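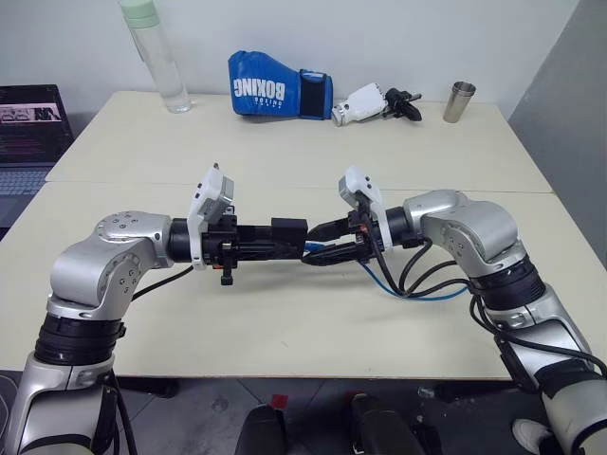 What should I read before the visit to the Norkex demo lab?

Read the two-arm chapter in the course reader, up to the part on shared loads, and look over your own notes on joint limits. Nothing else is required.

Handout 4: Two-arm handling, notes for the demonstration visit
Course lead: Tsegereda Kumsa
Updated November 5, 2023

I went through the session in Bretville with Amanuel Alemayehu ahead of our group, and I came back with far more notes than fit on a handout (the long version is in the course folder, and I hope you'll read it!). The setup is small enough to stand right next to: one table, two silver-and-white arms reaching in from the near side, and a gripper on each.

Why two arms?

One arm can pick up a cup. Holding a long part by both ends is a different problem, and a lovely one. Once both grippers close on the same object, the arms are tied together through it. If one moves and the other lags, the part gets pulled, twisted or dropped. The controller has to plan for the pair as a single system, and a small error on the left shows up as a force on the right.

Watch the wrists first. Most people follow the fingers, but the wrist is where you can see an arm making room for its partner. Then look at the elbows and ask yourself which other poses would have put the gripper in the same spot. 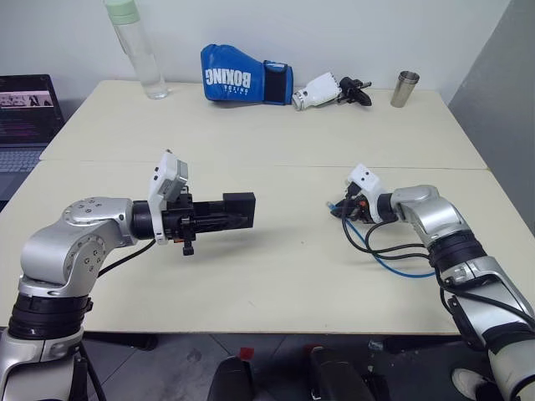 The approach deserves as much attention as the grasp. Before contact, each arm can still be planned more or less on its own, as long as the two keep clear of each other. After contact that freedom is gone. Fasil Birhane calls this the handshake moment in his lab notes, and I've stolen the term for the rest of the term – sorry, Fasil.

Cables are the other thing I'd love you to think about. A loop that is too short limits the wrist, and one that is too long can catch on whatever is on the table. Sketch where you would route one and bring the sketch to class.

Practical points

Groups are limited to 30. Sign up with Yu-ting Tam.
Closed shoes, please, and bags stay by the door.
Stay back from the table edge while the arms are powered.
Ask questions! Nives Vitale is happy to repeat a move at a slower speed.

After the visit

Write up one handling task from your own kitchen or workshop that needs 2 hands, and say what each hand is doing at every stage. 143 words is too short (yes, someone tried it in April). Two pages is fine. Drawings count toward the length.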